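Stand: Oktober. Wir ergänzen diese Seite immer dann, wenn uns am Frühstückstisch wieder jemand etwas fragt, das hier eigentlich stehen müsste.

# Häufige Fragen zum Toasttisch im Frühstücksraum Momo

Liebe Gäste, seit es bei uns im Haus Clekeo den Toasttisch gibt, bekommen wir erstaunlich viele Fragen dazu, und zwar per Mail, am Telefon und natürlich morgens, wenn man noch im Halbschlaf vor dem Brotkorb steht und eigentlich nur seine Scheibe haben möchte. Wir beantworten sie alle gern, auch zum wiederholten Mal! Aber vielleicht mögen Sie ja schon vor der Anreise ein bisschen schmökern.

## Wann kann ich frühstücken?

Von halb sieben bis zehn Uhr. Wer früh auf den Jornamberg will (848 Meter, man kommt auch mit gemütlichem Schritt hinauf), kann den Toasttisch schon ab sechs benutzen, dann allerdings ohne warme Eierspeisen, weil Cosmin um diese Zeit noch mit dem Teig für die Brötchen beschäftigt ist. Kaffee gibt es aber schon. Um zehn räumen wir nicht auf die Minute ab, bitte schlingen Sie nichts herunter. Wenn Sie um fünf vor zehn noch eine Scheibe einlegen möchten, legen Sie sie ein.

## Darf ich selbst toasten oder macht das die Küche?

Selbst, sehr gern sogar. Wir hatten es am Anfang andersherum und brachten den Toast im Körbchen an den Platz, und dann war er entweder zu blass oder zu dunkel oder auf dem Weg durch den Flur schon kalt geworden. Danai Ververidis, die bei uns den Frühstücksdienst macht, hat irgendwann den Toaster aus der Küche geholt und auf den weißen Tisch gestellt, und dabei ist es geblieben.

Wenn Sie nicht gut stehen können oder gerade ein Kind auf dem Arm haben, sagen Sie bitte einfach Bescheid. Wir toasten Ihnen Ihre Scheibe und bringen sie auch.

## Welche Stufe ist die richtige?

Ach, darüber könnten wir lange reden. Es kommt auf das Brot an, und deshalb hier unsere Erfahrungen, ganz ohne Gewähr:

- **Weißer Toast:** niedrig anfangen. Er ist dünn und wird schnell dunkel, besonders wenn vorher schon jemand getoastet hat und das Gerät noch warm ist.
- **Cosmins Kastenbrot:** mittlere Stufe. Das Brot ist recht feucht, bleibt lange hell und bräunt dann auf einmal ganz flott. Dabeibleiben lohnt sich.
- **Roggenbrot:** höher, gern auch zweimal kurz hintereinander. Roggen wird weniger braun als weißes Brot, röstet aber trotzdem wunderbar und riecht dann ein wenig nach Malz.
- **Rosinenbrot:** niedrig und bitte wirklich danebenstehen. Rosinen, die oben herausschauen, verbrennen gern, und dann riecht es bis ins Treppenhaus.
- **Gefrorene Scheiben:** eine Stufe höher als sonst. Vorher auftauen müssen Sie nichts.

Stellen Sie den Knopf hinterher ruhig so stehen, wie Sie ihn hatten. Nur schauen Sie bitte vor Ihrer eigenen Scheibe einmal hin, denn der Gast vor Ihnen mochte es vielleicht sehr kräftig.

## Warum ist meine zweite Scheibe immer dunkler als die erste?

Weil der Toaster nach dem ersten Durchgang schon warm ist. Das machen die meisten Geräte dieser Art so, auch teure. Stellen Sie für die zweite Runde etwas niedriger ein oder gehen Sie sich zwischendurch einen Kaffee holen. Fahad Tanoli, unser treuester Oktobergast, schwört darauf, die erste Scheibe grundsätzlich seiner Frau zu überlassen. Ob sie das weiß, haben wir ihn noch nicht gefragt.

## Kann ich auch nur eine einzelne Scheibe toasten?

Selbstverständlich! Sie müssen nicht warten, bis jemand den anderen Schlitz mitbenutzt. Es heizen dabei beide Seiten, das ist ganz normal und kein Fehler am Gerät. Oft wird eine einzelne Scheibe auf der einen Seite etwas dunkler, wer es ganz gleichmäßig mag, dreht sie nach der halben Zeit einmal um (mit der Holzzange, dazu gleich mehr).

## Meine Scheibe klemmt. Was nun?

Bitte niemals mit Messer oder Gabel hineinfassen, auch nicht kurz und auch nicht vorsichtig. Erst den Toastvorgang abbrechen, dann den Stecker ziehen, dann ein wenig warten und die Scheibe mit der Holzzange herausheben. Die Zange hängt an der Wand neben dem Brotkorb. Wenn sie dort nicht hängt, liegt sie meistens bei den Marmeladen.

Wenn Sie sich unsicher sind, rufen Sie einfach in die Küche hinein. Irgendjemand kommt immer, und wir sind kein bisschen böse, wenn das Brot dann schwarz ist. Brot haben wir genug.

## Darf ich Croissants oder belegte Brote hineinstecken?

Leider nein. Croissants zerbröseln und tropfen mit ihrer Butter, und mit Käse haben wir im ersten Sommer eine Erfahrung gemacht, die wir nicht wiederholen möchten. Für beides gibt es in der Küche den kleinen Ofen. Geben Sie Ihren Teller einfach bei Danai ab, nach wenigen Minuten haben Sie ihn zurück.

## Wofür ist das blaue Tablett?

Für alles, was Sie an Ihren Platz tragen möchten. Es ist aus Kunststoff, hat einen kleinen Rand, und die Marmeladengläschen rutschen deshalb nicht gleich herunter, wenn man um die Ecke muss. Legen Sie den frischen Toast am besten nicht direkt darauf, sondern auf einen Teller oder in einen der Brotständer. Auf einer glatten Fläche schwitzt er von unten und wird weich, und dann war die ganze Mühe umsonst.

Nach dem Frühstück kommt das Tablett bitte wieder neben den Toaster. Abwischen brauchen Sie es nicht, das machen wir. Über ein Tablett, das nicht im Garten übernachtet, freuen wir uns allerdings sehr!

## Was gibt es zum Draufstreichen?

Butter vom Hof unterhalb des Jornambergs, gesalzen und ungesalzen, dazu Margarine ohne Milch. Honig, Quark, im Herbst meistens Pflaumenmus und, solange der Vorrat reicht, die bittere Orangenmarmelade nach dem Rezept der Familie Ó Dálaigh. Die Ó Dálaighs waren vor Jahren bei uns zu Gast, haben unsere gekaufte Marmelade sehr höflich stehen lassen und uns danach ein handgeschriebenes Blatt geschickt. Wir kochen sie seitdem jeden Winter selbst.

Viele Gäste möchten ein Glas mitnehmen. Das geht, es kostet 5 Euro, und wir wickeln es Ihnen für die Reise in Zeitungspapier. Bitte nicht ins Handgepäck, da gab es schon Tränen.

## Ich vertrage kein Gluten. Kann ich den Toaster benutzen?

Diesen bitte nicht. Auch wenn wir gründlich putzen, bleiben immer Krümel zurück, und das möchten wir Ihnen nicht zumuten. In der Küche steht ein zweites Gerät, das ausschließlich für glutenfreies Brot benutzt wird, mit eigenem Brettchen und eigener Butterdose. Sagen Sie uns am besten bei der Buchung Bescheid, dann holen wir das Brot rechtzeitig aus dem Gefrierfach. Am Abend vorher reicht auch noch, nur morgens um sieben wird es manchmal knapp.

## Wird der Toaster gereinigt, und wie macht ihr das?

Jeden Tag nach dem Frühstück. Erst wird der Stecker gezogen, dann kühlt das Gerät rund 20 Minuten ab, und danach leeren wir die Krümelschublade und klopfen über dem Spülbecken den Rest heraus. Außen wischen wir mit einem feuchten, gut ausgewrungenen Tuch und reiben trocken nach, damit das Metall oben keine Flecken bekommt. In die Schlitze kommt nichts hinein, kein Wasser, kein Spray und auch kein Pinsel.

Die Krümel bekommen übrigens die Hühner von nebenan, das ist mit den Nachbarn so besprochen. Füttern Sie die Hühner aber bitte nicht zusätzlich mit Toast, so nett sie auch schauen.

## Können Kinder mitmachen?

Ja, gemeinsam mit einem Erwachsenen. Der Toaster wird außen warm und oben richtig heiß, und hineinfassen darf man nie. Brot aussuchen, Tablett tragen und Marmelade verteilen können auch die Kleinen schon prima. Ein Hocker steht unter dem Fenster.

## Darf ich einen eigenen Toaster mit aufs Zimmer bringen?

Das möchten wir wirklich nicht, bitte haben Sie Verständnis. Die Rauchmelder im Obergeschoss sind empfindlich, und wenn einer losgeht, stehen alle im Schlafanzug im Hof. Wenn Sie abends noch Hunger haben, klopfen Sie bis neun Uhr in der Küche an, eine Scheibe ist schnell gemacht.

## Ist das Brot vegan, und kann ich es kaufen?

Das Kastenbrot und das Roggenbrot ja, das Rosinenbrot enthält Butter und Milch. Ganze Laibe verkauft Cosmin Lazăr auf Vorbestellung, am liebsten einen Tag im Voraus. Lassen Sie es sich ruhig schon schneiden und frieren Sie es zu Hause scheibenweise ein, dann haben Sie lange etwas davon.

## Bei wem melde ich mich, wenn meine Frage fehlt?

Bei Lesego Kekana am Empfang oder bei Laurențiu Grecu, der das Haus führt und sich über Brotfragen ehrlich gesagt mehr freut als über Fragen zur Rechnung. Beide finden Sie vormittags im Erdgeschoss, und telefonisch sind wir auch zu erreichen.

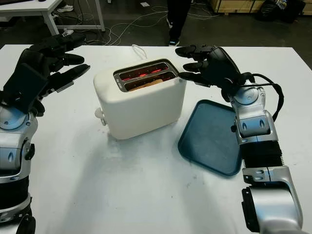
*Lesezeit: 5 Minuten*

Leuchtet es im Schlitz orangerot, dann läuft er, und Ihre Scheibe braucht nur noch ein wenig Geduld. Nehmen Sie sich in der Zwischenzeit schon einmal einen Teller. Wir freuen uns auf Sie!

Ihr Haus Clekeo am Jornamberg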